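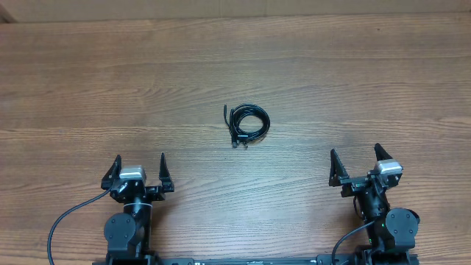

Slack

5 min read

The arms at Granden coiled cable for thirteen months before one of them stopped in the middle of a coil and would not let go.

I was on the late shift. Pranholm had the contract for the sorting, and I worked for Pranholm, so the arms were mine from four in the afternoon until the bus. The job was simple. A cable came to the table, the left arm took one end, the right arm took the other, and between them they straightened it and wound it and put it in the tray. A good night was 300 cables. I sat on a stool with the stop button on a cord around my neck and mostly I read.

The fault came at the end of October. The left arm closed on a plug, lifted it, and kept lifting. It went up past the height where it should have turned. The cable came tight. The right arm still had its end and pulled back, the way it was meant to when it felt a load, and the left arm felt that and pulled too. They stood there leaning away from each other. The motors made a thin sound I had not heard before.

I pressed the button. The right arm went soft and sank. The left one did not. Its light stayed green.

I should say what I did next, because I left it out of the first report. I reached in. The rule was that you pressed the button, waited 60 seconds, and then cut the power at the wall. I had trained two people on that rule. But the cable was stretched thin at the plug and I thought, it will break and I will have to write it up, and I put my hand on it to take the strain off.

The arm let go of the plug and closed on my finger.

It did not hurt much at first. It was a small gripper, made for small things, with teeth on the inside. I could not open it. I could not reach the wall either. I tried with my foot and knocked over the stool. Then I stood still and talked to it, quietly, as you would to a dog. After a while it opened by itself and went back to its starting place and waited for the next cable.

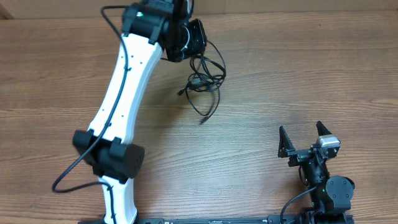 The cable table at Granden.

They gave me 17 stitches at the clinic in Ekesthorpe. The doctor asked what kind of machine it was and I said a sorting machine. She wrote that down.

The company sent a technician up from Saarinen. He spent two days with the covers off and found a wire in the stop line that had rubbed through its sleeve where it went around the elbow. Every time the arm folded, the wire rubbed. Thirteen months of folding. He showed me the spot, a bright scratch you could have covered with a grain of rice. He asked whether I had waited the full minute. I told him yes.

He looked at my hand for a moment, then wrote it down.

In November they put me back on the table. The wire was new and the sleeve was thicker, and there was a second button screwed to the edge by my knee. The arms worked the way they always had. Left end, right end, straighten, wind, tray. I did not read anymore. I watched the left one come up and I watched for the place where it should turn, and each time it turned.

On my fourth night back I pressed the button when nothing was wrong. Both arms sank. I counted to 60 out loud, walked to the wall, and cut the power. Then I sat in the office and wrote the report again, with my hand in it this time, and left it on the supervisor's chair.

I turned the power back on before I went for my bus. There were still cables in the bin.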